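Progress report to the Lukoševičius Fund
Skumley Warm Feet Drive – winter update
February 6, 2019

Hello again from Skumley! I promised you an update once the worst of the cold was behind us, and it isn't, but the report is due so you're getting it anyway.

The big news is that we've handed out 143 winter packs since the drive opened. Each one has thick socks, a toque, mitts and a card with the drop-in hours printed on it. Most went out through the Saturday breakfast, and the rest went by van to Zekemville, where we'd never managed a regular stop before your grant came through. The first run out there was a bit of a flop (I had the wrong parking lot, my fault entirely) but word got around and by the third trip people were waiting for us.

Socks are still what everyone asks for first. We get plenty of coats donated and hardly any socks, and the ones we do get are often singles or worn thin at the heel, so we spend a fair bit of time sorting and matching before anything goes in a pack.

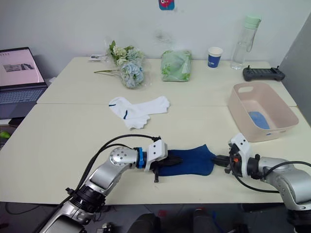 A navy sock held out flat over the white tables.

Money next. We've spent a little less than planned on mitts, as the supplier in Lulska gave us a better price for ordering in one go. I'd like to move what's left over to the fuel line if you're okay with that – the Zekemville run is 16 kilometres each way and I budgeted for it in summer, when I was feeling optimistic. Receipts are in the envelope with this report. There's one missing for packing tape and I'm still hunting for it.

A few things haven't gone well. The storage room had a leak over the holidays and we lost 15 toques to mildew. The shelves have been moved to the dry side and the landlord has patched the ceiling, though I'll believe it when we get a proper thaw. We also ran out of larger mitts early, so next year's order will lean more that way.

Between now and April we want to keep up the Zekemville stop, put together another 10 packs a week for as long as the stock holds, and try a small boot swap for kids. The school in Lulska has offered us its gym for that and I'm really excited about it! I'll send you the date as soon as they confirm. The final budget sheet will come with the spring report.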